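**Monday, June 8, 2026. Equipment money, second attempt**

Rok wants one page by the end of the week. I have four already, so the job is mostly deletion. 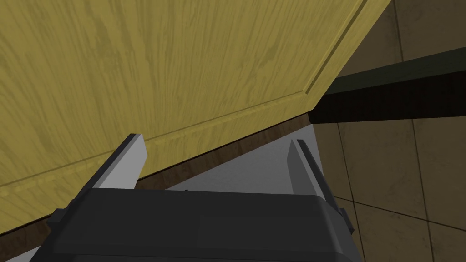

Do we need the second arm before we buy the second gripper? The gripper goes first, because the arm we have loses more hours to finger swaps than to anything a second arm would fix, and the gripper fits in this year's budget without anyone signing twice.

Having written that down, I notice it took me most of May to get there.

**Where the quotes stand**

| Item | From | Status |
|---|---|---|
| Parallel gripper, two spare finger sets | Kenis | Quote in hand, good for 30 days |
| Same class of gripper, longer stroke | Pusmont | Quote promised. Promised again. |
| Second arm | Omerović | Quote in hand, did not enjoy reading it |
| Simulator seats, renewal | Voneo | Auto-renews unless we shout |

The Kenis price excludes the mounting flange, the cable, and the little box the cable goes into. Vasilis found this on page three under "recommended accessories." I recommend accessories that let the thing be plugged in. The cable alone is 452, before tax, and it comes in one length, which is the wrong one. The extension is a separate line.

Lead time on the fingers is 8 weeks. Lead time on the gripper body is shorter, so there will be a happy stretch in which we own a gripper that can't hold anything. Order the fingers first, or at least on the same form.

**Sim versus hardware**

Rok's question from last week was whether we could keep doing the door and cabinet work in simulation for another year and put off buying anything. Fair question. My notes toward an answer:

- Panel doors are cheap in sim. Change the wood grain, change the floor, change the molding, no carpenter involved.
- Contact at the bottom edge of a door is where I stop believing the numbers. Friction there is whatever we typed in.
- Open-finger approaches low to the floor are worth rehearsing in sim before we let real fingers anywhere near real tile. Spare sets cost money (see above).
- A simulated gripper never needs a cable. I keep coming back to the cable.

So: renew the Voneo seats, but drop to fewer of them. Vasilis pulled the license log and two seats haven't been opened since winter. One of them is mine. I have asked him to describe it in the request as "underused capacity."

**The second arm**

Parking it. Omerović wants payment 90 days ahead of shipping, and finance will want to know why, and I will not have a good answer. There is also the matter of where it would stand. The current plan is "by the window," and by the window is where the compressor is. Moving the compressor means an electrician, and nobody has put an electrician in any version of this budget, mine included.

If we get asked, the honest position is that one arm with a gripper that suits the job beats two arms sharing one that doesn't. Rok may disagree. He has wanted a second arm for as long as I've worked here, and he has a drawing.

**To do**

- [ ] Chase Pusmont. Ask for stroke, finger mass, and a price, in that order, in writing.
- [ ] Ask Kenis if the flange matches our bolt pattern. Do not accept "should."
- [x] Cancel auto-renewal with Voneo, then renew by hand at the lower count. (Canceled. Not renewed yet. Do this before the seats vanish.)
- [ ] Vasilis: list every finger swap from May with time lost. Guesses are fine if marked as guesses.
- [ ] Add a line for an electrician to next year's sheet, even with nothing in the amount column.
- [ ] Cut this to one page for Rok. The compressor paragraph can go. The cable stays.

Added after lunch: Pusmont called back. They have sent the quote to an address that belongs to someone who left. I have asked for it again, spelling my name slowly.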